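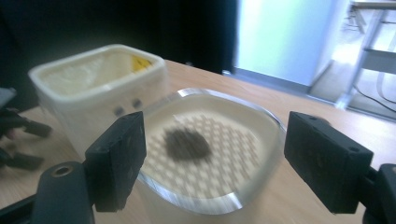 Brumdale workshop opens its doors for an afternoon of hand-held grippers

The rain held off until well after four, the urn was on by lunchtime, and by the time the last visitors wandered back out to the car park on Tuesday the Dateritz workshop at Brumdale had welcomed 227 people through its doors. That is a very good turnout for a weekday, and a good many more than came last June, when the open day fell in the same week as the school concert and half the town was otherwise engaged.

Dateritz has been in the old Baert building on the rail side of town for four years now, and plenty of locals will remember the place from its days as a joinery, when you could smell the sawdust from the bakery corner. The sawdust is long gone, but the neighbours are still curious, and the open day has become the one time of year when anybody at all can walk in, ask whatever they like and have a go at things themselves.

The busiest spot by a long way was the demonstration of the Pusar grippers, which are held in the hands and worked by a person standing at a table. The idea is that somebody does an ordinary household job with them, slowly and with a bit of patience, and the movements are recorded so that a robot can later be taught to do the same job. The demonstrators explained this over and over during the afternoon, to toddlers, to retired fitters and to one very well-informed class of Grade 6 students, and they never seemed to tire of it.
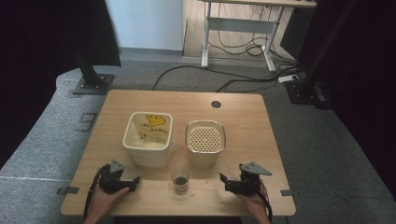
A gripper in each hand at the demonstration table, with the two square containers and the drinking glass.

Visitors were surprised by how homely it all looked. Many had come along expecting something closer to a car factory, with big orange arms and safety cages, and what they found was a wooden table and the sort of things you might have on your own kitchen bench. One grandmother told us she had been picking up small things with tongs for 60 years and would be glad to give the robots lessons, and she was promptly invited to come back and do so.

Small, fiddly materials are a particular interest at Brumdale this year, we were told, and there is more to them than you would think. Seeds roll, grains stick, crumbs get everywhere, and a person makes a hundred little corrections without ever noticing. With a pair of grippers you notice every one of them. The staff said it takes most newcomers a good while to stop holding their breath, and that the children, as usual, picked it up faster than their parents.

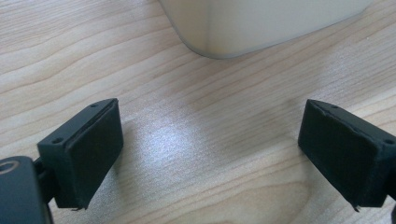
Learning to use the grippers begins with getting a feel for distance, according to the people who run the training sessions, and they set aside the whole first morning for it. New starters are asked to open and close the fingers, bring them down toward the table, lift them again and repeat, all before they are allowed near anything that can be spilled. The fingers themselves are plain black blocks with a flat pad on each inner face, and a visitor who had worked in shoe repair spent a happy ten minutes discussing what happens to a pad when its lower edge starts to fray. He had firm views on glue. The staff wrote them down, and we understand he has been sent a thank-you note.

Ten people at a time could join the short talks held through the afternoon in the side room, and the later ones filled so quickly that an extra session was put on at half past three. The questions ranged widely. People wanted to know whether a robot could be taught to sort recycling (they hope so), whether it could fold a fitted sheet (not yet, and the speaker admitted to having trouble with that one too), and whether there would be local jobs in it. On that last point the answer was encouraging. The workshop has 19 people on its books at present, most of them from Brumdale and the farms out along the river road, and it expects to take on a few more before the end of the year. No background in engineering is needed for the gripper work, only steady hands and a willingness to do the same thing many times over with care. 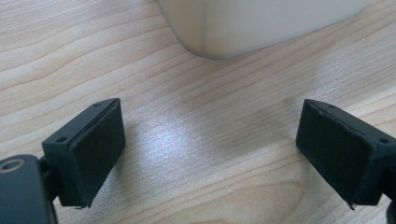

The gripper fingers, wide apart, over the demonstration table at Dateritz.

The afternoon tea deserves a mention of its own. There were scones, two kinds of slice and a lemon cake that disappeared before your correspondent could get to it — a sore point, but we bear no grudge. Gold coin donations at the tea table are going toward new shade cloth for the playground at the end of the street, which has been on the wish list for far too long.

Anyone who missed out can still arrange a visit, as small groups are welcome on weekday mornings if they book ahead. Schools and community clubs get first pick of the dates, and there is level access from the rear lane for those who would prefer to avoid the front steps. Please wear closed shoes. Booking forms are available at the Dateritz front desk and at the Brumdale library, next to the bus timetables.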